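Kurian Street stationery shop to stay open after neighbors rally

Posted 1st September

If you have ever bought a birthday card in a hurry on Kurian Street, you have almost certainly bought it at Nisham, the narrow little stationery shop squeezed in between the shoe repair place and what used to be the bank. And if you have been worrying all summer about the paper signs in its window, you can stop worrying, because the shop is staying put.

Owner Gopinath Marar confirmed this week that he has signed a new lease on the building, which will keep Nisham in its present home for years to come. He told us the news over the counter on a busy morning, in between ringing up a stack of composition books and helping a young man find the right size of envelope for a wedding invitation, and he looked like somebody who had finally had a good night's sleep.

"I had already started packing the back room," he said. "My wife said to wait a little, and I didn't listen, and now I have to unpack all of it. I am very happy to unpack all of it."

The trouble began in March, when the building changed hands and the shop's old lease came up for renewal. The new rent was more than a store selling pencils and wrapping paper could easily manage, and Marar put up a notice saying that he expected to close at the end of the summer. What he did not expect was the reaction. Customers who had moved away years ago wrote him letters – real ones, on good paper, some of it bought from him in the first place – and parents stopped by with children to say how sorry they were.

Before long there was a petition at the register, and then a second copy at the Cindanus bakery across the street, where people signed it while they waited for their bread. By the time it was handed over to the landlord it carried 4000 names, which is a great many for a neighborhood of this size. The landlord, a property firm called Alurier, came back to the table soon after. Neither side would tell us the new rent, but Marar called it "fair, and a number I can say out loud without sitting down." 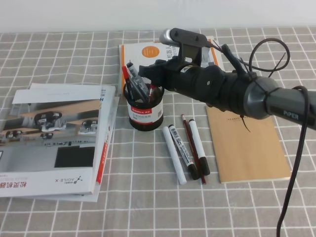
A mesh pen holder with a COMIX label.

The good news arrives right in the thick of the back-to-school rush, always the busiest stretch of the year on Kurian Street. The school supply lists are taped up inside the door again, sorted by grade, and Marar and his two helpers will put together a whole list for you if you leave it with them in the morning and come back after work. Desk things are selling well too this season, he says, and he puts that down to older students setting up a proper spot for homework at home instead of spreading out over the kitchen table. Pen holders, letter trays and desk lamps have all been moved up to the front to make them easier to find.

There will be a few changes inside, though regular customers should not be alarmed by them. The long glass case of fountain pens is moving to the left-hand wall, where the light is better, and the greeting cards will get the space it leaves behind. The front step, which has been chipped for as long as any of us can remember, is to be repaired under the new lease. Marar also hopes to bring back the Saturday letter-writing table, where anyone can sit down with a sheet of paper and a borrowed pen and write to whomever they please. It was a favorite of ours, and we know of at least one long-running friendship that was patched up there.

He was firm that the things people love will stay the same, and that includes the wooden drawers of loose erasers, the string for parcels sold by the yard, and the bell on the door that rings a moment later than you think it will.

To thank everyone who signed, the shop is holding an open afternoon this Saturday, starting at 2, with tea, pastries from Cindanus and a free pencil for every child who comes in. Signing the petition is not a requirement. Nisham is open every day except Sunday, and school supply lists can be dropped off at the counter or through the mail slot after hours.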